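**Trurnley 3: grasp planning and tracking for wrist cameras**

Reviewed on our own bench, using the desktop build and the Python bindings. License paid for by us.

I was told twice, by two people whose judgment I trust, that Trurnley had fixed its tracker. I had the same thing said to me about version 2, so I set aside most of October to find out.

Some background. Trurnley takes video from a gripper-mounted camera and gives you three things: a camera trajectory, an estimate of how far open the jaws are, and a ranked list of grasp candidates for whatever it thinks is in front of you. The sales page says it does this "on any everyday surface." My bench has a pale wood-grain top and nothing printed on it, and I left it that way. If the software needs a poster stuck down beside the work, the page should say so. 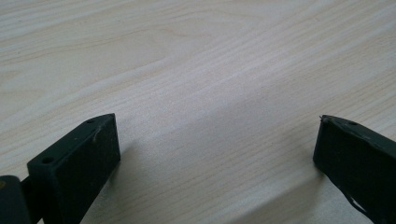
Installation took most of a morning. The package pins an old version of its own math library, the installer doesn't tell you, and the first error you see is about a missing camera profile. Toshio Tamura had hit the same wall before me and left a note in our wiki, which is more help than I got from the vendor's docs. Once past that, it runs. The interface is clean, the playback scrubber is quick, and you can drag a clip in and get a trajectory without writing a line of config. Credit where due.

### Tracking

We ran 415 clips. On anything with clutter in view, version 3 is plainly better than version 2. Drift is lower and it recovers after a fast turn. I'd call that a real improvement.

On a bare top it's another matter. Wood grain is a nasty surface for feature matching: long streaks, all heading the same way, each one much like its neighbor. The tracker holds well across the grain and slides along it. I could push the gripper forward with the grain and watch the reported position lag behind, with the confidence bar sitting at full green the whole time. The sliding I could live with, as most trackers do some of it. The green bar I can't. A tool that's unsure should tell me it's unsure, and there's a setting called `min_confidence` that did nothing whatever in 200 of those clips, whichever value I gave it.

Support answered my ticket in a day and suggested adding visual markers. See my remark about posters.

### Jaw width

The width estimate comes from finding the two fingertips in the image and comparing them with a calibration clip. It wants crisp edges. Our fingers are dark and scuffed, with worn corners, and the fitted outline wobbles on them even when the jaws are held still. Genji Morikawa rewrote the edge mask by hand and the wobble mostly went away. The mask editor is good, so I'd tell any new user to go straight there and ignore the automatic fit.

Shadow is a related gripe. The soft gray patch between the fingers sometimes gets folded into one finger or the other, and then the width reads narrow. There's a "suppress shadow" checkbox. It helps. It's off by default, for reasons the manual keeps to itself.

### Grasp planning

I expected to dislike this part most and came away undecided. For opaque objects the candidates are sensible and come back fast. Clear containers are the usual trouble, and the release notes claim "full support for transparent objects."

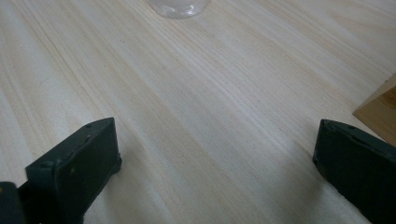

*Approach to the clear container, jaws open, tan board at right.*

With only the base in view, the planner put its top candidate on the straight edge of the board. The container got a low-ranked grasp, and the proposed approach angle was poor. Feeding it a view with more of the container showing helped a good deal, so "full support" seems to mean "if you can already see all of it." Barua, which we've used for two years, did no better on the same view, but Barua's notes don't promise anything about glass or plastic.

### Price

The single-seat license is $600 a year. With the planner module it's $712, and you can't buy the planner alone. Clekton charges less for tracking only and has the uglier interface, and if tracking is all you want I'd try their demo first.

### Verdict

Keep it if your work surfaces are busy and your objects are opaque. I'm renewing the base seat and dropping the planner. I'll look again when `min_confidence` is hooked up to something.

Tested with build 3.1, default camera profile except where noted.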